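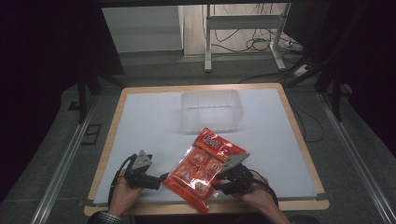
包装与整理实务 第四讲讲义(2月班)
主讲:Debora Pagano 助教:Damir Kelmendi

上次没讲完的先补上:软包装拆分、归盒。教材第38页往后,自己翻,课上不念。

一、先看袋子
软袋分三块:封口、正面、背封。封口那条压出来的横纹叫压齿,撕的时候别硬扯压齿中间,容易斜着裂下去,一直裂到字那里。
有易撕口的从易撕口走。没有的话剪刀,离压齿一指宽,平剪。
袋里是独立小包的(糖、糕点、小饼这一类),拆外袋前先把东西抖到底部,上面留空再开口。很多人上来就剪,连里面的小包一起剪破,这个扣分。
反光的亮面袋子,隔着看里面容易看错。圆的、扁的先用手指隔着袋子拨一拨,分清楚再动。

二、台面
白板铺平,四边不要翘。板子比桌面小一圈没关系,木边露出来反而好找位置。
台上只留:容器、待拆的袋子。手机水杯一律下桌。
容器放远端,长边对着自己。手从近处往远处送,不要绕过容器去拿东西,袖子会带倒。
透明盒的好处:不开盖也知道里面还剩多少。坏处:脏了特别显眼。Trollitz那种薄壁的,侧面有棱纹,擦的时候顺着棱擦,横着擦会留水印。

三、拿袋子
两手各捏一边,捏边不捏面。袋子斜着拿,开口一头朝容器。
力度:捏得住就行。太紧里面的东西会碎,太松袋子往下滑。上学期有位同学一使劲,整包桃酥变成粉,大家笑了半节课,后来他每次都第一个交作业。
倒的时候慢,袋口贴近盒沿,不要悬空倒。独立小包轻,从高处下去会弹出来。 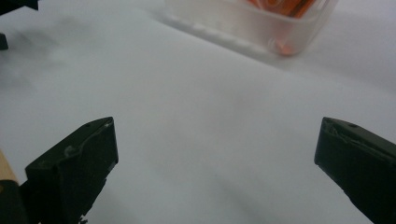 四、清台
每做完一轮就清一次,不要攒到下课。顺序:碎屑→空袋→擦板→晾。
白色台面看着干净不一定干净,低头,侧着光看。碎屑在正上方灯光下几乎看不见,侧面一照全出来了。
擦板用半干的布,一个方向,从远到近。来回擦等于没擦。
白板角上最容易积灰,手指抹一下检查。
空袋压平对折,印字面朝外,方便核对品名,核完再扔。

五、归盒规则(要背)
1. 同类同盒,不混口味。
2. 先平铺一层,再往上摞,不高过盒沿。
3. 标签贴短边,写品名、开袋月份。外袋上的保质期抄下来,别靠记。
4. 受潮变软的单独放,不进盒。
第3条每年都有人漏,期中那次又漏了一批,这次再漏直接重做。

六、课上练习
两人一组,一人拆一人归,做完交换。全程计时,但是速度不算分,只看台面和盒子。
材料在Nadar柜子里领,柜号725,用完放回原处,不要塞到隔壁Hitwood那个架子上(那是木工班的)。
透明盒下课统一回收,洗净倒扣。

七、作业
回家找一个零食抽屉或者饼干桶,按今天的规则重新整一遍。写一页记录:原来怎么放的,哪里不好用,改了什么,一周以后有没有乱回去。最后这项最重要,不要当天写完。
字数不限,别抄教材。交到2102室门口的信箱,下午四点前。

补充:有同学问真空袋怎么办。真空袋先剪一个小口放气,等袋子松了在整条剪开,不然里面的东西会粘在袋壁上。细节下一讲说,参考Trumbridge那本小册子的后半部分,复印件Damir那里有,自己去拿。

下次带:剪刀、半干布、标签纸。不带的借不到。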